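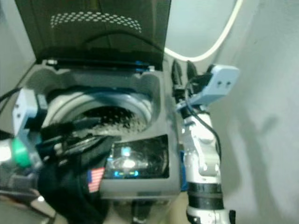 One operator from the April group put it this way when we asked what to tell new applicants: the first two days you fight the arms, and after that you mostly fight the sleeves. Another wrote on the exit form that the pay was fair, the chairs were not, and that the work is a lot more physical than "remote control" makes it sound. We have replaced the chairs.

Vadetti is hiring 22 teleoperators for the Harries project. You will teach a two-armed robot to do laundry by doing the laundry yourself, through the robot, over and over. No background in robotics is needed. If you can fold a shirt and stay patient when it slides out of your grip, you can probably do this job.

What the work is

You sit at a station with two hand controllers. Each controller moves one arm. Squeeze the trigger and the gripper on that arm closes, let go and it opens. You see what the robot sees on three screens, one for the head camera and one for each wrist.

A run of the task is called an episode. In a typical laundry episode you pick up a garment, bring it over the opening of a top-loading washer, let go, and go back for the next one. Other episodes cover opening and closing the lid, pressing a button on the panel, and taking clothes out again. Every episode is recorded, both what the cameras saw and how the arms moved, and the recordings are used to train the robot to do the same task alone.

The Harries set stands at 3,497 accepted episodes. We want a good deal more than that, with more kinds of clothing and more people driving. Different people move differently, and the training needs that. 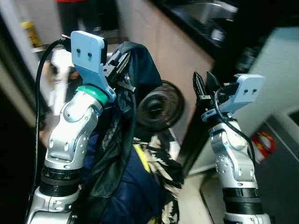

Jackets are slower than T-shirts. Thick cloth bunches up in the fingers and heavy pieces swing when you lift them, so you learn to take a garment near the collar or shoulder and raise it in one steady pull. Mixed piles are slower again. You may go in for one thing and come up with two, and in that case you put both back and start the episode over. New operators are not expected to be fast. We look at how clean an episode is before we look at how long it took.

You will also do some teaching by hand. For this part the arms are set to move freely and you guide them through a motion yourself, standing next to the robot. It is used for short movements that are awkward with the controllers. Expect one or two sessions of it a week.

Between episodes you reset: clothes go back where they started, the lid goes back to the position on the sheet, and you mark the last episode as good, bad or unsure. Please use "unsure." A reviewer goes through those.

Hours and pay

Shifts are four hours, morning or afternoon, with a ten-minute break in each hour. We ask for at least three shifts a week. Pay is $22 an hour from the first training shift, paid every two weeks. The contract runs for 134 days and may be extended if the project is. Training takes five shifts. At the end of it you do a short check with a lead operator, and you can repeat it once.

The work is on site at our Forard building, room 106. It can't be done from home. Parking is free and there is a bus stop across the street.

What we ask for

You must be 18 or older and allowed to work in the United States.
You need to be able to use both hands at once for small, careful movements. Left-handed applicants are very welcome, as we have too few.
You need to see well enough, with or without glasses, to judge distance on a flat screen.
You should be able to stand and bend for part of the shift when resetting.
You should be able to follow a written sheet exactly, including when you can think of a better way. Send us the better way afterward.

Sewing, crane work, video games, dental assisting and hair cutting have all turned out to be useful experience. None of it is required.

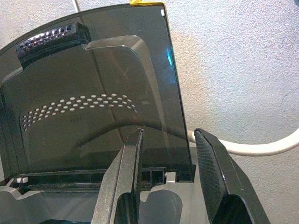 Lid episodes get their own training shift. The fingers have to come in at the edge without pushing on the plastic, and from the head camera alone it is hard to tell how close you are. You will learn to keep one eye on the wrist screens for this. If the arm meets more resistance than it should, it stops by itself and you call the lead operator. You are never charged for damage to clothes or appliances.

Privacy

The cameras record the work area, and people who walk through it may be recorded too. Your voice is not recorded. You will be given a consent form before your first shift and can ask for a copy in advance. Recordings are shared with our project partner, Prudent, under the terms in that form.

How to apply

Use the form on the Vadetti jobs page and choose "Harries teleoperator." Tell us which shifts you can work and write a few lines about something you do well with your hands. We don't need a cover letter. Applications close June 12, 2024. Everyone who applies will get an answer, and those invited will come in for a paid one-hour tryout at the controllers. Wear closed shoes and leave rings and bracelets at home.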